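Beverage Markets and Supply, Unit 6
Shortage stories and how to read them
Handout to go with the February lecture. Bring it to section.
Instructor: Piret Vaher. Section leader: Gavin Pollock.

1. What this unit covers

Every year or two the news tells us that some drink is about to run out. Sometimes it's sparkling wine before New Year's, sometimes tequila, sometimes canned beer in July. The stories share a shape. A producer is worried, a trade group confirms the worry, a shopper is advised to buy early, and then the season passes and the shelves look much as they always did.

I don't claim that shortages are made up. Some are real, and a few have closed businesses. My complaint is with the word. "Shortage" gets used for at least four different situations, and most articles never say which one they mean. By the end of the unit you should be able to read one of these pieces and put a name to the thing being described, or say that the piece doesn't give you enough to tell.

2. Four things called a shortage

a) Physical shortage. There isn't enough of the product at any price in the time available. A frost that wipes out an orchard gives you a physical shortage of that year's cider apples. You can't buy your way out until the next crop.

b) Price shortage. The goods exist, but at a price the buyer didn't plan for. A juice plant that signed a cheap contract last year and now has to buy on the open market will tell a reporter it "can't get" concentrate. It can. It doesn't want to pay what concentrate now costs, and its wish to avoid that is understandable, but call it what it is.

c) Placement shortage. There's plenty, in the wrong place. Kegs are the usual case. A brewer may own more than enough kegs and still have none to fill, when they're sitting in bar basements three states away.

d) Planned scarcity. The seller limits the supply on purpose. Numbered bottles, one per customer, a line outside the door on Sunday. The seller will rarely use the word "planned."

These overlap. Most of the cases we read this term turn out to be (b) with a little (c), reported as (a).

3. Case: Dunwood Cider

Dunwood is a small cider maker that sells mostly to restaurants. One fall it told its accounts that it would ship fewer cases because of "the carbonation crisis." Carbon dioxide for drinks is largely a by-product of other industries, and when those plants shut down for maintenance the gas gets tight. That much is well known and I have no quarrel with it.

Look at what Dunwood's own records say. It had ordered 1,020 cases' worth of gas for the quarter. Its supplier, Jornier, delivered all of it, 9 days late, and added a surcharge. So the gas arrived. What Dunwood had was a late delivery and a bigger bill, and it used the national story as cover for a production cut it was already leaning toward, after a slow summer.

Is that dishonest? Sowmya Shetty, who put the case file together, thinks the owners believed it themselves. Late gas feels like no gas when you have a full tank and an idle bottling line. I'm less generous, but the file will support either reading, and you should argue from the file.

Points to check in the records:
The order date against the first public mention of a gas problem.
The surcharge as a share of the cost of a case. The file gives you both numbers. Work it out before you decide it was unbearable.
What happened to the cider that wasn't shipped.

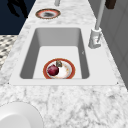

Fig. 1. Sink set into a marble countertop, computer rendering.

4. Who is talking?

The standard article quotes three kinds of people, and each of them has a stake.

The producer wants a higher price to seem like weather. If customers blame the supply chain, they don't blame the label. Notice how seldom a producer in these stories gives the size of the price increase as a number, and how often costs are said to be "soaring" or "through the roof."

The retailer wants you in the store this week. "Shop early" is good advice for the retailer in every year there has ever been.

The analyst may be perfectly straight, but find out who pays. Reddy, the consulting group whose quarterly drinks outlook we'll be using, sells its forecasts to packaging firms and wholesalers. Its clients like to hear about tight supply, which supports their prices. I've read several years of these outlooks side by side and have yet to find one that forecast a glut before the glut came. That proves nothing by itself. It does make me read the next one slowly.

The person usually missing is the one who could settle the matter: the buyer at a mid-sized plant who placed the orders and knows what came in. Buyers don't often talk to the press, and their employers prefer it that way.

5. The double-ordering problem

This is the part students most often get wrong on the final, so read it twice.

Suppose a drinks company expects caps to be scarce. It needs one truckload, so it orders from two suppliers and plans to cancel whichever is slower. Its competitors do the same. The cap makers now see twice the real demand. They quote longer waits. The longer waits get reported as proof of the shortage, and the next company places three orders.

Later the orders get canceled, and the cap makers find themselves with warehouses of caps. Florian Aebischer's lecture notes call this the echo, and I'll use his term in class. An order book is a record of what people asked for. It doesn't tell you what they needed, and during a scare the two can be very far apart.

A caution in the other direction. Once you learn about the echo it's tempting to see it everywhere and wave off every shortage as panic. Pilesska, the mineral water bottler in the second reading, did just that. Its managers decided the label paper scare was all double ordering, ordered nothing extra, and had to sell water in plain bottles through the spring. There was some echo in the paper market. There was also a closed mill.

6. Questions I ask of any shortage story

What exactly is short? "Wine" is never an answer. Neither is "packaging."
Short compared with what? Last month, last year, or the amount somebody hoped to sell?
Did the price move, and by how much? A shortage with no price change needs explaining. A contract, maybe, or a price cap, or there's no shortage.
Could a buyer switch? A brewery short of one size of can may have another size on hand. It may hate the idea. That's different from being stuck.
Did anyone go back afterward? Follow-up pieces are rare. Look for one anyway, and if you find it, read it first.

7. Evidence that's weaker than it looks

Photos of empty shelves. A shelf can be empty for an hour because the delivery is at 4 p.m.

Surveys of business owners. "Have you experienced supply problems?" gets a yes from nearly anyone who has ever run a business. Ask what share of orders arrived late and the answers get a lot more useful, and a lot duller.

Record sales. People sometimes offer a record month as evidence that supply is failing to keep up. If it was sold, it was supplied.

8. For section

Read the Dunwood file and the Pilesska reading. Minttu Hämäläinen's short note on keg returns is optional, though it's the clearest thing I know on placement shortages and it's only a few pages.

Then find one news story about a drinks shortage, from any year, and write one page. Say which of the four types it describes, what the story gives as evidence, and what single number you'd want before believing it. Don't summarize the article. Gavin will have read it, and he has asked me to pass along that "the author makes many good points" will be crossed out wherever it appears.

Pages are due at the start of section. Staple them.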